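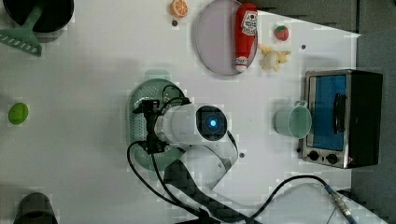
4. Laying out the play kitchen

Please read this section completely before you take the pieces out of the box. The Wivoma play kitchen set is made for a low table with a plain, light surface, and the children should be able to reach every piece from where they stand. The large things go down first. In our layout the toaster oven has the right side of the table, the black pan is in the upper left corner with the green spatula across it, and the round plate is at the top between them, with the ketchup bottle lying on it. The small food comes after, in the places that are still free.

4.1 Before you start

You need:
- the table, already assembled (see section 2)
- the box with the cooking things
- the box with the food
- a soft cloth and warm water with a little dish soap

1. Wipe the table top with the cloth and let it dry. Do not use scouring powder, it makes the surface dull.
2. Check that the table does not rock. If it rocks, turn the adjustable foot until it is stable.
3. Open both boxes on the floor and take away all the plastic bags.

CAUTION: Plastic bags are dangerous for small children. Put them in the trash before the children come into the room.

4.2 The large pieces

1. Put the toaster oven on the table with its door facing the middle. The door must open completely without touching another piece.
2. Put the pan in a corner. If you have the pan with the long handle, turn the handle inward, so that it does not stick out over the edge.
3. Put the plate at the back of the table. It is the place for serving, and the children carry the food to it when the meal is ready.
4. Put the green basket with the small holes where there is some space on all sides of it. Children use this piece more than the others, for washing, for carrying and for mixing.

Note: The basket is also sold alone under the name Zalham colander. The size is the same and both can be used with this set.

5. Put the blue bowl near the basket. Food which is "washed" in the basket can then go directly into the bowl.

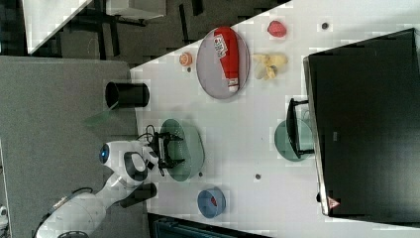 6. Stand at the long side of the table and look if you can reach the bowl, the basket and the plate without leaning on the table. If you must lean, a child must climb. In this case move the pieces closer to the front.

4.3 The food

1. Put one small piece of food in the bowl, so that the children see at once what the bowl is for.
2. Place the citrus slice beside the plate.
3. The strawberry and the other small red pieces are easily lost. Check after every use that they are all there.
4. Lay the ketchup bottle down on its side. When it stands, it falls over and rolls.

CAUTION: Small pieces are not suitable for children under 2 years. Check the food pieces every Thursday, or on another fixed day, and throw away what is cracked or bitten.

Note: Soft toys can stay on the table as "guests". Wash them separately, by hand, and do not put them in the basket while they are wet.

4.4 Changing the layout

After some weeks the children know the layout very well and it becomes boring for them. It is enough to change two or three things. The following report was sent to us by a reader of this guide, and we print it with her permission.

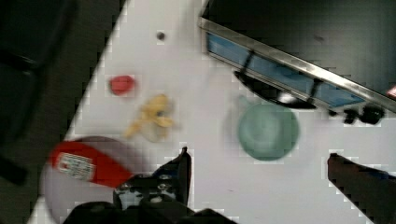

Stokow, September

We have used the set in our playroom every morning from 8 o'clock. In the first days I put everything exactly as in the guide, and the children did not move the plate at all, they were very careful with it. Then I left the middle of the table more empty, with only the green bowl close to the oven and a yellow toy lying by itself. They began immediately to cook from one side to the other. I recommend to try this before buying more pieces.

Leonie Ngata

4.5 Putting away

1. Food first, into the small box.
2. Bowl into the basket, basket into the pan.
3. Close the door of the toaster oven before you lift it. Hold it from below with both hands.
4. Wipe the table again.

If a piece is missing, look at the parts list in section 8. Single pieces can be ordered from Lowther, with the number that is printed beside each drawing.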